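Handheld gripper build, two hands, shared shop: jaws, cables, what would you change?

Started by tmoodley

tmoodley wrote:
OK so I've been putting off posting this until I had something worth arguing about, and now I do. I'm building a pair of handheld grippers in the shared workshop at Rosser, one for each hand, two fingers apiece. The idea is that I do a boring tabletop job with them myself, over and over, record what the jaws did, and later try to get an arm to copy it. I've been calling the pair Gelero because the folder needed a name.

The job right now is moving small containers on and off a little two-tier shelf. The jar is my nemesis! It's short, the lid is metal and the pads skate right off it maybe one time in four. The bottle is no trouble, I can grab that half asleep.

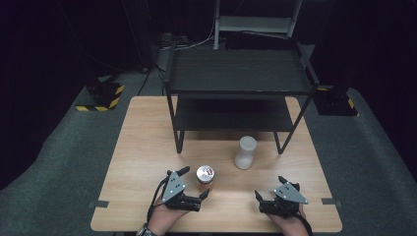

Last edited by tmoodley on 10/2/24

Fingers are the black ones, second print. The triangular plates up top have three dots each and I use those to keep track of where each hand is pointing. One cable per gripper, straight down off the table, and yes I know what some of you are going to say about the cables. The bits of gray tape are my left and right limits, I try to keep everything between them.

Questions: would you go softer on the pads or change the finger shape? And has anybody run two of these off one hub without dropouts?

narkomcombe_al wrote:
Softer pads, no contest. I had the same thing with a lid on my own build (single hand, much uglier than yours) and I went through a whole sheet of hard rubber before I gave up and cut strips off a silicone baking mat. Cheap, grippy, you can glue it with the stuff for shoe soles. Don't touch the finger shape until you've tried that.

Also the cables. Sorry!! You asked for it. Run them up your forearm and over the shoulder. Hanging off the front like that, every time you reach for the upper shelf you're pulling on the connector.

Américo T. wrote:
Gonna disagree on the pads. Soft pads feel great in your hand because you can feel them squish, but then the recorded opening is garbage. You close to the lid, then you keep squeezing, and the number keeps changing while the jar is going nowhere. I'd keep it firm and put a shallow V in the fingertips so a round thing centers itself.

And grab the jar by the glass or whatever it is under the lid, why are you going for the lid at all?

tmoodley wrote:
Because the jar is short and my knuckles hit the lower shelf if I come in low, haha. I could move the jar forward but then it's a different job. The V is tempting though. Would it still hold flat stuff?

Américo T. wrote:
If it's shallow, sure. Mine is 4 mm deep and it picks up playing cards if I'm patient. I am not usually patient.

narkomcombe_al wrote:
The squish is repeatable if you measure it once! Close on something of known width, write down the number, subtract. I did 72 recordings that way and the openings lined up fine. I think you're making this harder than it needs to be, Américo.

Américo T. wrote:
Lined up fine on day one. Check them again after the silicone picks up shop dust. We've had this argument before and I'm still right.

bguerreiro wrote:
Can I skip the pad war and answer the hub question? Two on one hub was a pain for me until I swapped to a powered one. Before that the right one would just vanish mid-run and I'd find out when I looked at the file afterward. Mine came from Prendora, nothing special, any hub with its own supply should do. Shorter cables helped too, which goes against the over-the-shoulder thing a bit, so pick your poison.

How's the weight? I built one pair in April that came in at over 700 grams a side and my wrists were done before lunch.

tmoodley wrote:
Lighter than that, thank goodness, but I haven't put them on a scale. My left wrist complains first. I'm going to order a powered hub tonight because vanishing mid-run is EXACTLY what mine does and I'd been blaming my own code for it.

On pads, I'll print one pair of tips with the V and stick silicone on the other pair, then do the jar a bunch of times with each. Bernardo has the good printer booked through the weekend so it'll be a little while.

narkomcombe_al wrote:
Put the silicone ones on your dominant hand or it's not a fair test.

Américo T. wrote:
Put them both on the same hand, one after the other, or it's not a test at all.

tmoodley wrote:
Same hand it is. Will post the recordings from both when I've got them.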